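Speaker notes: Sorting at home, sorting in town
Talk for the neighborhood evening, Ernau, Sun 28 August
Speaker: Raed Geagea

Before starting: check the microphone, put water on the left side, ask the people in the back row to come forward. Speak slowly. Last time in Drodow I was too fast in the first part and too slow in the second part.

Slide 1. Title

Good evening and thank you for coming on a Sunday. My name is Raed Geagea. I worked for 16 years in the office that plans the waste collection in Drodow, and now I give talks and I write to newspapers, which my wife says is the same work without salary.

Tonight I will speak about household sorting. I will not speak about the whole planet. I will speak about the space under your kitchen sink, and about what happens on the street when the truck comes.

(Wait for the latecomers. Do not start slide 2 before the door is closed, the corridor is noisy.)

Slide 2. Who sorts, and how well

Ask the room: who has two containers at home? Who has three? Who has more than four? Let the hands stay up for a moment so people can look at each other.

In Drodow we made a study in March. We asked 647 households to keep their bags for us for one week, and we opened the bags and looked. It was not pleasant work. We learned that most people sort paper well and glass very well. The trouble is with everything that is light and has two materials in it. The yogurt cup with the paper sleeve. The envelope with the window. The coffee bag.

People told us in the interview that they sort everything correctly. Then we opened the bag. I say this with sympathy, my own bag was in the study also, and it had a broken drinking glass among the bottles. A drinking glass melts at a different temperature than a bottle. I had known it for many years and I still did it.

Slide 3. The rules change at the town line

This is the slide where people get angry, so let them talk for two or three minutes.

In Drodow the metal cans go together with the plastic. In Ernau the metal cans go with the glass, in the street container with the two openings. In Pokska there is no separate metal at all, they take it out later with a magnet at the plant. A family that moves from Pokska to Ernau must learn again from zero, and the leaflet they receive is eight pages long.

I collected the leaflets from the three towns. (Hold them up. The Drodow one is the oldest, be careful with the fold.) Please look at the colors. Yellow means packaging in two towns, and in the third town it means paper. How can we be surprised if there are mistakes?

My opinion, and I said it also when I was still employed: the three towns should agree on the colors first, and on the rules later. Colors are cheap. You need paint and one meeting.

Slide 4. The Panyasiri building

Tell this one slowly, it is the main story of the evening.

The Panyasiri building is an apartment house in Drodow with 200 apartments. For a long time it was the worst address on our list. The truck driver had to leave the packaging containers standing almost every second week, as there were diapers in them, and once a car battery. The owners paid extra for this and the tenants blamed each other.

We tried posters in four languages. It helped for one month. We tried a letter with a warning, and this made it worse. I think that people who are accused by a letter stop feeling that the thing belongs to them.

What helped was quite boring. The containers stood in a dark room in the basement with a heavy door. A person came down with a bag in each hand, pushed the door with the shoulder, could not see which lid was which, and dropped both bags in the nearest one. We put in a strong lamp and a hook that holds the door open. We moved the container for mixed waste to the back, and the packaging container to the front. And we cut the lid of the paper container so that it has a slot, too narrow for a full bag.

After this the driver left the container standing only two times in the whole next year.

(If somebody asks what it cost: in total 2,797, with the electrician. The extra collections in one year had cost more than this.)

Slide 5. What I took from it

Say it in my own words, do not read from the slide.

I had spent half of my working life writing better explanations. I believed that if the sentence is clear, the bag will be clean. In Panyasiri the sentences were already clear enough. The people had no free hand and no light.

So when you go home tonight, look at the place where you drop things. Do you have to bend down? Do you have to open a cupboard, then pull out a drawer, then lift a lid? Each of these steps costs you something at the end of a long day. My sister keeps her container for packaging on the floor beside the kitchen table, open, and it is not beautiful. But she has almost no mistakes.

Slide 6. Light packaging

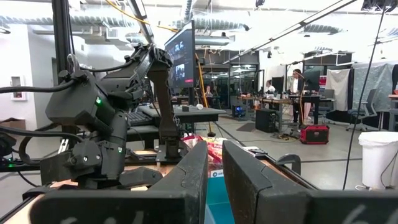
The most frequent question I receive is about bags for chips and other snacks. Many of them are plastic film with a very thin layer of metal on the inner side. Here in Ernau they go to packaging. They must be empty but you do not need to wash them. Please do not fold one bag inside another one, and do not push them into a can or a cup. At the plant the light pieces are separated from the heavy pieces, and a bag that sits inside a can will travel with the can.

The same is true for the lid of the yogurt. Tear it off completely and put both parts in separately. I know this sounds like a small thing. In the March study it was the most common mistake we found, more common than the batteries and the textiles together.

Do not spend too long here. In Drodow the discussion about yogurt lids took 20 minutes away from the end. → replace with "a long time" if I tell this to the room, they do not need the details.

Slide 7. Kitchen waste

Short part. Ernau will begin with separate kitchen waste next spring. Two things to say.

First, the smell comes mostly from liquid. Let the tea bags and the coffee filters drip out in the sink, put a sheet of newspaper at the bottom of the pail, and empty it every second day in summer.

Second, the bags which are called compostable. Ask your town before you buy them. The plant in Pokska takes them out by hand, since they need more weeks than the plant gives them. In Pokska you should use paper or nothing.

(Here I can show the pail from home. It has been washed.)

Slide 8. Questions

Questions which came in Drodow and will probably come again:

Is it all burned together in the end? No, but a part of it is burned, and I prefer to say this openly. The dirty and mixed pieces are burned. The clean ones are sold, when there is somebody who buys them. The price goes up and down.

Should I remove the labels from jars? No. Only the lid.

Where do I put a pizza box? If it is dry and only a little stained, to the paper. If the cheese is still on it, tear the box, the clean half to the paper and the other half to the mixed waste.

Why does the truck come at six in the morning? I cannot answer this, I planned the routes but not the hours. Give them the telephone number of the office, it is on the back page of the Ernau leaflet.

If there are no questions, ask the lady or gentleman in the first row what is under their sink. Somebody always laughs and then the questions come.

At the end: thank the hosts, collect the three leaflets again, take the pail home.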